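Planning an open day visit to the Likum automation hall: what should a group expect?

Likum Community Help > Visits and Open Days > Robotics

Posted by Plarkatum Adult Learning
Status: open to replies
Tags: open day, group visit, handling demonstration

Our center intends to bring a group of adult learners to the open day at the Likum automation hall in May. Most of the learners work in storerooms, mailrooms and small parts counters, and several of them have never stood near a working robot. We have received the general leaflet, but it covers parking and lunch and says very little about the demonstrations themselves.

We would be grateful for guidance on three points. First, are the handling demonstrations suitable for people with no technical background? Second, is it necessary to reserve a place for each demonstration, or only for the visit as a whole? Third, can the learners ask to see a particular task performed, such as opening a drawer or picking up a small item? Our group number on the booking form is 3156, should a member of the hall's staff wish to look it up.

Replies

Hayes Visitor Desk
Member, Likum area

Thank you for your inquiry. The handling demonstrations are intended for a general audience and no technical knowledge is assumed. A presenter speaks throughout, and visitors may put questions at any point.

A group booking covers admission to the hall only. Places at each demonstration must be reserved separately, and a session admits 9 visitors at a time. Larger parties are divided at the door. Groups should report to the front desk before 9 in the morning if they wish to attend the first session. Closed shoes are required on the hall floor, and bags are left in the lockers by the entrance.

Requests for a particular task are accepted in writing with the booking. They are granted where the equipment is already set out. The desk regrets that it cannot arrange new tasks on the day.

plitport_user_4000
Member

We went last year with Plitport. It was good. Bring a jacket, the hall is cold. Coffee is by the back stairs and the machine only takes coins.

Plitport Technical Training Office
Contributor

The previous replies are correct, including the remark on the temperature. We would add some detail on the drawer station, as it bears directly on your third point and is the one our own trainees spoke of most.

The station uses ordinary storage furniture of the sort your learners will know from work. The presenter explains how the gripper is brought up to a drawer, how the fingers are lined up with it, and why a thin plastic lip is harder to hold than a solid handle. Clear plastic receives particular attention - a camera can easily mistake what lies behind a drawer front for the front itself.

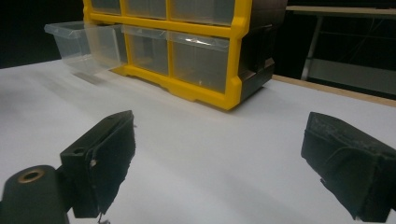

Drawer station: gripper fingers and the yellow organizer, with one lower drawer partly open.

Visitors stand behind the marked line and the session lasts long enough for several attempts. Not every attempt succeeds, and the presenter will normally discuss the failures at some length. We found this part more useful to storeroom staff than the prepared talk that precedes it.

For a group such as yours, we recommend reserving the drawer station first and the conveyor station afterward. The conveyor is loud, and conversation near it is difficult. Any learner who uses a hearing aid should be told of this in advance. Printed notes in large type are available from the front desk on request.

Plarkatum Adult Learning
Original poster

Thank you to all who replied. We have asked for the drawer station in writing and will divide the group before arrival. One matter remains open - the booking form allows only 5 names per page, and we do not know whether a second page may be attached or whether a new form is required.

Hayes Visitor Desk
Member, Likum area

A second page may be attached. Please write the group number at the top of each page.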